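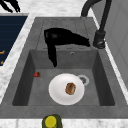

3 min read

Two kitchens, 30 tasks, one license. That's the pitch for Skamach 2, the home robot simulator from Prolville, and after 80 hours with it I mostly buy the pitch. Mostly.

Setup first. Quick. Installer runs, asks for a folder, done. Docs are thin in spots and the task editor has its own ideas about what "save" means. Lost a morning to that. But the first policy was training before lunch the next day, and the old version never got me there in under a week.

Rendering is a step up. Marble, tile, a gooseneck faucet, proper shadows. Objects come as a mixed bag, food and dishes and bottles, and you can shuffle them between runs with one line in the config. Handy for anyone who's tired of a robot that only knows one layout.

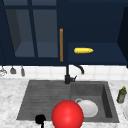 What you get for the money

The base license covers a single seat and the kitchen pack. Laundry and workshop packs are extra, and the workshop one isn't out untill May. Support is by email. Answers came back fast, and one even fixed my problem.

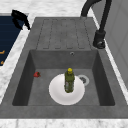 Scoring is where I'd spend the demo time. Skamach grades the end state, so you write down what goes where and it checks. Sounds easy. Take a bottle standing upright on a plate in the sink: is that a pass? By default yes, if all you asked for was "on plate." Want it in the middle, or the strawberry on there too? Write it yourself. The rival package from Fahmy has stricter presets but a clumsier editor, and it's slower on my machine. I'd still take Skamach for teh speed. Try the free trial before you pay for extra packs.

Contact: Reltstead Magazine reviews desk | © Reltstead | Back to top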